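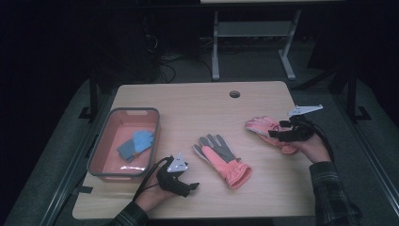
How a Robot Learns to Sort Gloves
A project from the Nutham After-School Robotics Club
For readers ages 8 to 12

Every winter, schools end up with a pile of lost gloves. Someone has to pick through the pile, find the ones that match, and put them in pairs. It is a slow job. The Nutham robotics club wanted to know if a robot could do it.

This page explains how the club is working on that question. You do not need to know anything about robots to read it. Words in capital letters are explained at the end.

Why gloves are hard

Think about picking up a wooden block. A block has flat sides. It stays the same shape when you squeeze it. If you put it down and pick it up again, it is still a block.

A glove is different. It bends in the middle. The fingers flop over each other. If you pick it up by the cuff, the fingers hang down. If you pick it up by one finger, the whole thing turns into a long, droopy shape. The same glove can look like a hundred different things.

You can still tell that it is a glove, because you have seen gloves all your life. A robot has not. It has to learn what a glove looks like when it is flat, when it is folded, when it is inside out, and when it is lying under another glove.

Gloves also come in two sides, left and right. If you flip a left glove over, it can look like a right glove. Look at your own hands to see why. Put your left hand on the table with the palm down. Now turn your right hand so the palm faces up. Both thumbs point the same way! To sort gloves into real pairs, the robot has to know which side of the glove it is seeing.

Two ways to tell a robot what to do

The first way is to write a PROGRAM. A program is a list of steps. For a block, the steps might be:

Move the arm over the block.
Open the gripper.
Go down.
Close the gripper.
Go up.

This works well if the block is always in the same place. In its first year, the club wrote a program like this for gloves. It worked when the glove was laid out neatly on a line of tape. When the glove was moved a little, the robot closed its gripper on air. When the glove was folded, the gripper grabbed it by the thumb and dragged it off the table.

The students tried adding more steps. If the glove is turned this way, do this. If the cuff is folded, do that. The list got very long, and there was always another way for a glove to land that was not on it.

The second way is to show the robot what to do. This is called LEARNING FROM DEMONSTRATION. A person does the job over and over, and a computer keeps a record of every move. Later, the computer looks through all the records and finds patterns in them. Then it uses the patterns to guess what to do with a glove it has never seen before.

The club uses the second way now.

Tools for showing

A person's hand has five fingers and can move in many small ways. The club's robot has a gripper with two jaws. If a student picked up a glove with bare fingers, the robot could not copy the move, because it does not have fingers like that.

So the person doing the showing uses hand-held grippers, one in each hand. They have jaws that open and close. When you hold them, you can only do what jaws can do, and you have to work out how to pick up a glove without your fingertips. Most students find this strange at first. It feels a bit like eating with kitchen tongs.

Each gripper has a white plate with a printed pattern on top. The plate is a MARKER. Cameras look for the marker, and the computer uses it to figure out where the gripper is and which way it is tilted. If your arm or your hair covers the marker, the computer loses track of the gripper for a moment. Students with long hair tie it back before they start.

There is also a cable on each gripper. The club's first rule about cables is to keep them off the table, so they do not push the gloves around.

What happens in one round

One showing of the job is called an EPISODE. This is how an episode goes at Nutham.

First, a student puts gloves on the table and sets out a basket. The gloves should not be in the same place as last time. Some students like to lay them out neatly, and they have to be reminded to be messier.

Next, the person with the grippers stands at the table and waits. A second student starts the recording and says "go."

Then the person with the grippers picks up a glove, carries it over, and lets it down in the basket. They look for the match and do the same thing again. They try to move at a steady speed. Fast, jerky moves make blurry pictures, and the computer can't learn much from a blur.

When the job is done, both grippers go back to the near side of the table, and the second student says "stop."

The last step is writing it down. The club keeps a paper notebook. For each episode, a student writes what kinds of gloves were used and whether anything went wrong. If a glove fell on the floor, that goes in the notebook too.

A good day is 16 episodes. That may not sound like a lot, but it takes up most of a club meeting. Arms get tired, so students trade places after every 3 episodes.

Are mistakes bad?

Some are, and some are useful.

If a student stops in the middle to scratch their nose or talk to a friend, the computer records that too. It does not know that nose scratching is not part of glove sorting. Those episodes are marked in the notebook and left out.

But suppose a glove slips out of the jaws, and the student reaches down and picks it up again. That episode is worth keeping. The robot is going to drop gloves, and it needs to have seen what to do next.

The club argued about this for a while. Some students wanted to keep only the perfect episodes. They tried it. The robot they trained that way did fine until it dropped a glove, and then it kept moving its empty gripper to the basket as if the glove were still there. After that, the club began keeping the slips.

From the table to the robot

When there are enough episodes, the computer starts TRAINING. It looks at each moment in the records and makes a guess about what the gripper should do next. Then it checks the guess against what the person did. If the guess was wrong, it changes its numbers a tiny bit and tries again. It does this many, many times. The club leaves the computer running overnight.

Then comes the test. The robot at Nutham is named Guthrie. The students put out gloves that were not used in any episode. That part is important. If you only test with the same gloves, you can't tell whether the robot has learned about gloves or has only learned about those gloves.

In the last test, Guthrie was given 12 gloves. It got 5 of them into the basket. It had the most trouble with thin knit gloves, which lie so flat that the jaws slide over them. It did better with puffy ones.

It is not matching pairs yet. At the moment it will put any glove in the basket, and once it picked up a student's hat and put that in. Matching is the next thing the club will work on.

The club will take Guthrie to the Olerham Student Robot Fair in April. A team from Grurovdale is bringing a robot that folds towels, and the two clubs plan to trade notebooks for the afternoon.

Try it at home

You can find out what it is like to be a gripper. You need:

Two pairs of kitchen tongs
Several gloves or mittens, any kind
A basket or a box
A friend

Mix up the gloves and drop them on a table. Hold one pair of tongs in each hand. Using only the tongs, put the gloves in the basket, one matching pair at a time. Have your friend write down each time you drop one.

Now try these changes:

Use only one pair of tongs. Which gloves got harder?
Close one eye. Do you still know how far away the glove is?
Lay a glove flat, and pick it up by the cuff. Do it again by the middle finger. Which way is easier to put down neatly?
Turn one glove inside out with the tongs. This is very hard. Stop if you get annoyed.

Last, try writing the steps for picking up one glove. Give the steps to your friend, and ask your friend to do exactly what they say and nothing else. Most people have to fix their steps more than once.

Words to know

DEMONSTRATION: Showing someone, or something, how a job is done.

EPISODE: One recording of the job from start to finish.

GRIPPER: The part of a robot that grabs things. It can also be a tool that a person holds.

LEARNING FROM DEMONSTRATION: When a robot learns a job from records of people doing it.

MARKER: A printed pattern that a camera can find easily.

PROGRAM: A list of steps for a computer to follow.

TRAINING: When a computer practices making guesses and gets better at them.

Page updated Tuesday, February 12, 2019. The club meets in the library annex after school. New members can start at any time, and spare gloves can be left in the box by the door.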